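Can a robot do my chores yet? No. But ask me what kind of no

Every February my brother in law sends me a video of a robot folding a shirt and asks when I'm going to stop writing about this stuff and just buy one. Same joke, new robot. This year it was a Stuvari clip, very slick, soft music, gray shirt. I watched it four times. The shirt is already flat on the table when the clip starts. Which is half the job! Anyone who has pulled a shirt out of a dryer knows it comes out as a ball with one sleeve inside itself.

So that's my first complaint. The demos start in the middle of the chore.

Second complaint, the word "can." A machine can load a dishwasher the way I can play the piano. I know one song. Move me to a different piano and I know most of one song. Asetti showed a machine putting away mugs last year and everybody wrote it up as kitchens are solved. Mugs. Into a cupboard with no door. I have 34 things in my drying rack right now and 12 of them are lids that fit nothing.

And I say this as someone who wants it to work. I hate chores. I would pay real money to never match socks again.

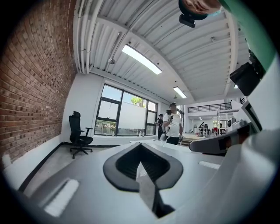 Where I part ways with the full time doubters is on how the machines learn. Their line is that the whole field is a magic trick, somebody behind a curtain with a joystick. Some of it was, I'll give them that. But the work that matters now is boring and it happens in the open — people on their feet at a white table, gripper held up at chest height, doing by hand what they want an arm to do later. Bright lights, brick wall, an office chair parked by the window. It looks like a shop floor becuase it basically is one. You want a machine to pick up a sock, you show it socks. Then different socks. Then socks somebody threw. There's no shortcut in there and I find that more convincing than any video with soft music.

It also tells you how far off we are. A hand tool with a jaw is a long way from a hand. Try a day of it yourself with kitchen tongs, I did one Saturday's worth of laundry that way. Towels, fine. Pillowcases, fine-ish. Fitted sheet, I quit and had a beer.

Anjani Yusof runs a small packing shop and has trialed two of these systems, one from Viklund and one she won't name. I asked her flat out, do they work. She said they work until lunch. Meaning the morning is the same box over and over and the machine is great at it, and then the afternoon orders come in, odd sizes, a bag that's split, tape on the wrong side, and a person has to go stand next to it. "So I've got a robot and a person doing one persons job," she said. She's keeping it though. The morning is worth it to her.

Ikhsan Jugah thinks I'm too gloomy. He fixes machines for a living, the Stima line mostly, and his argument is that nobody expected a washing machine to carry the clothes upstairs. It does one ugly part of the job and we built the rest of our week around it. Fair. Good point even. But a washing machine doesn't get sold to me as a housekeeper.

That's really the thing. If somebody offered me a box that only folds towels, badly shaped ones included, every time, for 800 dollars, I'd clear the space tonight. Towels only. Put that on the label. What I keep getting offered is the whole house, soon, with a waitlist and a deposit.

Shop floors will get there first, they already sort of have. Same table, same light, same parts, someone nearby when it jams. Homes are worse in every way. The dog. The stairs. The one drawer you have to lift and pull at the same time. My kids.

Ask me again next February. My brother in law will. Until then send me a video that starts at the dryer door, with the sleeve still inside out, and don't cut it until the shirt is in the drawer.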